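Final report, Team 4,000 (named for the steps in the building, which is an exaggeration)
11/6/21

# Why Does the Adgate Library Have So Many Stairs and So Few Readers?

Our assignment was to study how students use a public building and suggest one improvement. We chose the library in Adgate because it was close and it was raining. By the second visit we had grown fond of it, in the way you grow fond of a dentist's waiting room. 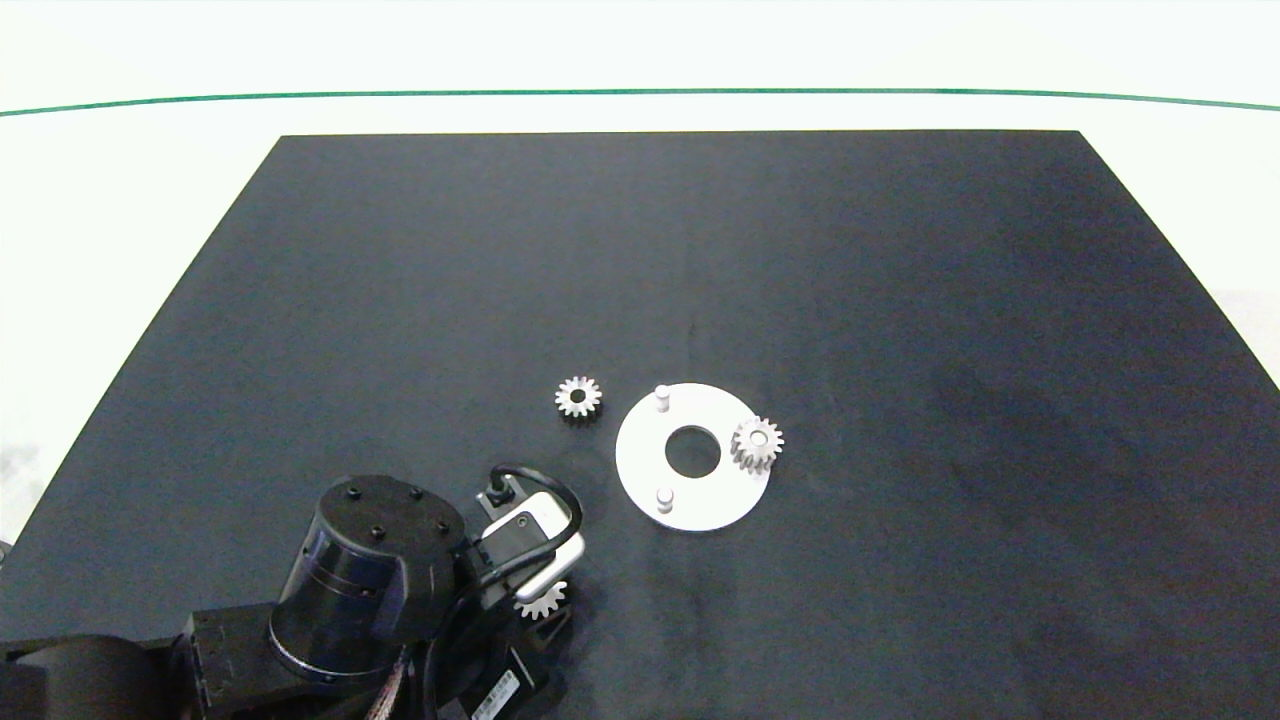
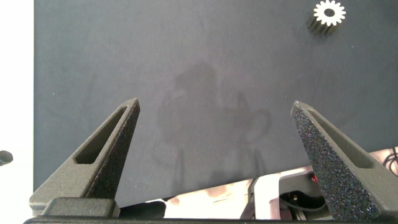
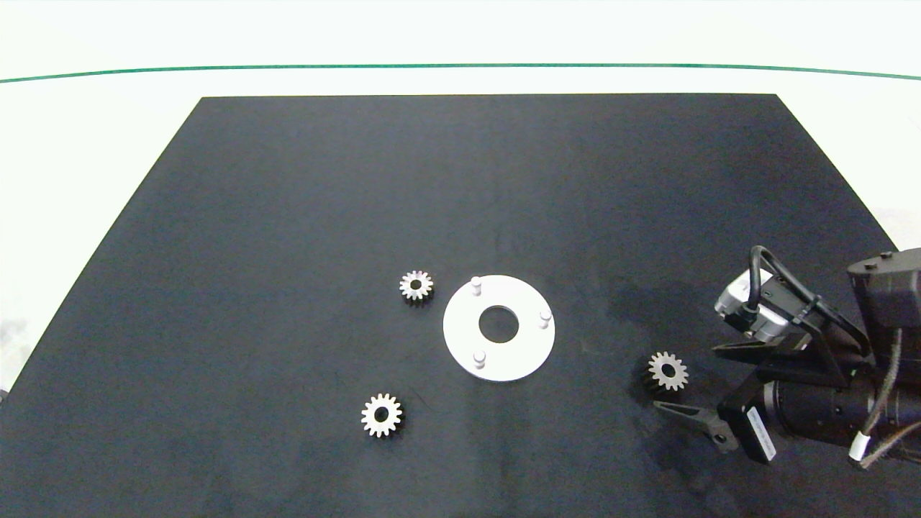
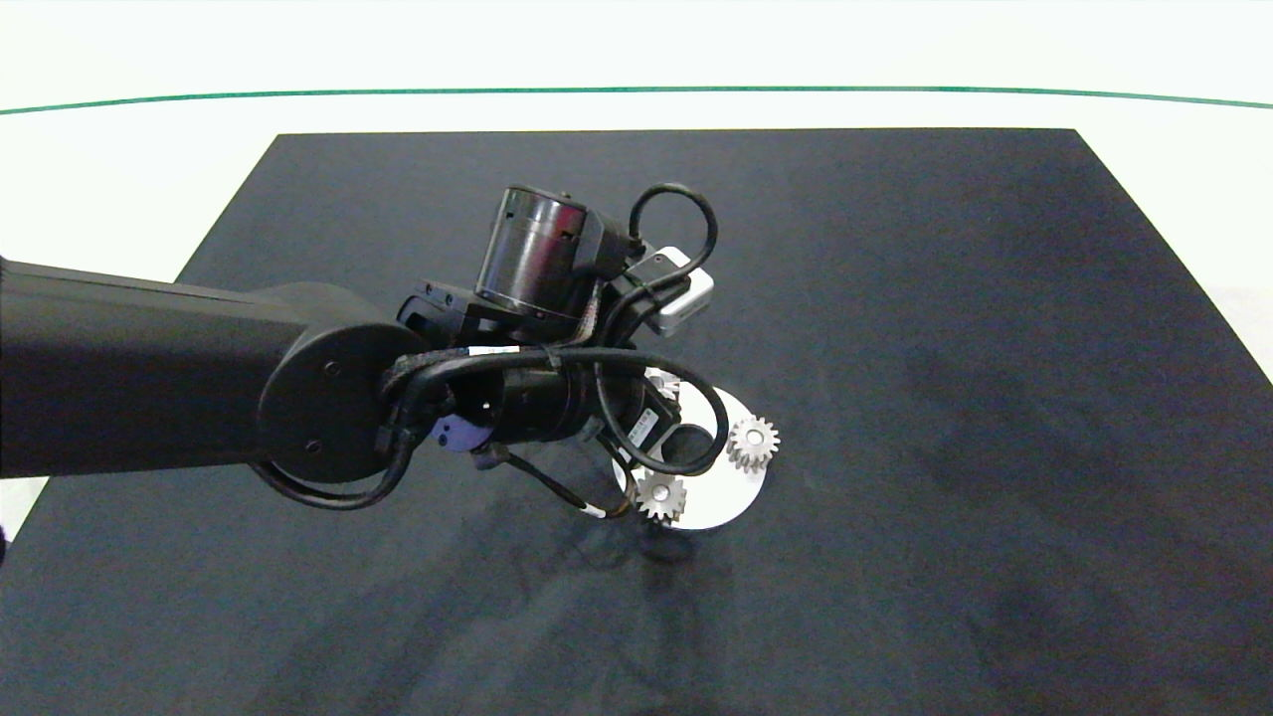

## Background

The library opened as a feed store. When the store closed, the town bought it, put in shelves, and left the loading dock where it was. You can still check out a mystery novel from a window designed for passing sacks of oats. The reading room is on the top floor, which the original owners used for storing things they hoped never to need again.

There is an elevator. It is slow enough that somebody has taped a poem inside it, and the poem has eight verses.

## What we did

We sat near the entrance for 10 afternoons and wrote down where people went. We also left a one-page survey at the front desk, next to a jar of pencils. We printed 500 copies, which shows you how we felt about ourselves at the time. Almost all of them are now scrap paper in our apartment, and we recommend the blank side.

The survey asked why people came, which floor they used, and what would make them stay longer. One reply to the last question was "soup." We counted it as a comment about food service in general.

## What we found

Most visitors never leave the ground floor. They return a book, look at the new arrivals, use the restroom, and go. Students go up to the second floor, where the outlets are. The outlets are all on one wall, so the students are too, in a row, like birds on a wire with laptops.

The reading room has the best light in the building, the best chairs, and a view all the way to the Fladbridge water tower. On most of our visits we had it to ourselves. The people who did make it up there tended to stay until closing, possibly to put off the trip down.

Signs are part of the problem. The only one that mentions the reading room is at the door of the reading room. Several people who answered the survey had held a library card for years and didn't know there was a third floor.

## What we suggest

Our first plan was to move the reading room downstairs. We drew it up in detail before learning that the ground floor can't spare the space, something the front desk could have told us in one sentence if we had asked.

Our second plan is cheaper. Put a sign by the entrance and another in the elevator, under the poem. Move 5 of the second-floor tables upstairs and add a power strip for each. The Zepeda branch did something close to this with its old map room, and it now has trouble finding seats for everyone, a problem Adgate would love to have.

## Limits of the study

We only went in the afternoon. Mornings may be wild. We also sat in the same spot every time, beside a large fern, and we can't rule out that we missed people who passed behind it. The survey pencils ran out early and we didn't notice for two visits.

If we did this again, we would talk to the staff first and print fewer surveys. We would also bring a cushion for the bench, and we'd ask about the elevator poem, which is unsigned and gets pretty bleak after verse six.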